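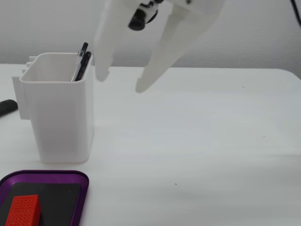
Part 2: Setting up the desktop

By now you should have the table standing level and the feet screwed down (if not, go back to Part 1, I'll wait). This is the bit I enjoy most, putting the small things where they'll live. I've written it for the white-topped tables in the Turstead study room, but it works on any desk you can wipe.

Before you start

Clear the top completely and give it a wipe with a barely damp cloth. Let it dry properly. The sticky pads that come with the Zuvow desk set hate damp, and I've had to peel off and replace more of them than I'd like!

You'll need the desk set, a dry cloth, a pencil and a ruler. Allow 14 minutes if you've done it before, and a good bit longer if you haven't.

Placing the pen holder

1. Put the tall white holder on the left of the table. If you're left-handed, swap everything in this part over to the other side.

2. Turn it so the flat tab near the top points outwards, away from the middle of the table. I did it the other way round for months and kept catching my sleeve.

3. Leave a gap of 7 cm between the holder and the back edge.

4. Drop in two pens and no more. I keep one clear with a black cap and one dark, both clip end up so I can find them without looking. Their tops only just show over the rim, so a stubby pencil will vanish in there and you'll be fishing for it.

Note: fat markers make it top-heavy. Lay them flat on the table behind the holder.

Placing the tray

5. The purple tray goes at the front left corner. Check the dark mat is lying flat inside and hasn't ridden up over the rim at one side.

6. Put your small bits on the mat. Clips, rubbers, whatever you fiddle with while you're thinking (I fiddle a lot).

Caution: don't stand a hot mug on the mat. Mine came up with a lovely ring last August and it's still there.

Placing the square container

7. Take the square white container and set it down where you can see into it from your chair. Run a finger round the inside first - you sometimes get a bit of grit from the box.

8. Give it a gentle push from each side. If it slides, clean underneath and try again before you reach for a sticky pad. 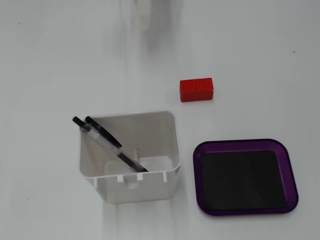 Deciding what goes in the container is up to you, and I change my mind every few weeks. Paper clips are good, and so are drawing pins if there are no little ones about. With the raised piece in the bottom and the small post near the middle, it isn't one big empty space, so try things in it before you settle. Something chunky like the red block can stay out on the table with plenty of clear room round it, and I'd much sooner have it there than jammed in on top of the clips. The row of little notches runs along the outside just under the rim, and dust loves them. An old soft toothbrush does the job.

9. Sit down and reach for each thing in turn. Anything you have to stretch for wants moving.

10. When you're happy, mark the corners of the container lightly in pencil, so you can put it back after cleaning.

Note: the pencil marks come off with an ordinary rubber. Please don't use a scouring pad, it leaves a dull patch you'll see every time the sun comes in.

If you've got an Ekström lamp as well, leave it in its box for now. Fitting the clamp is in Part 3, and it's much easier once you know which corner is free.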